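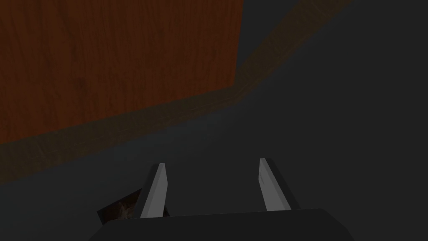 Getting the simulated cell to behave

I spent most of February on the virtual twin of our Tadance pick cell, and I finally have something to report! The short version: check your finger offsets before you blame anything else. I blamed the floor, the lighting, even the wood texture on the cabinet (sorry, cabinet) before Apolinar Beltrán asked me what the open gap was set to.

My fix was boring but it worked. I parked the gripper with the fingers open over bare gray surface, well away from the wooden trim, and zeroed both of them from there. The left one had been 2 mm out the whole time — no wonder the Stindari logs looked so odd. After that I reran the full batch, all 2,826 grasps, and the misses dropped to 105. I can live with that for now.

If you keep your own copy of the cell, pull the new settings file before you run anything, and save your old one somewhere safe. The wrist camera pose is in there too, so don't edit that part by hand. Next up is the Texier arm, which needs 8 joint limits checked — wish me luck.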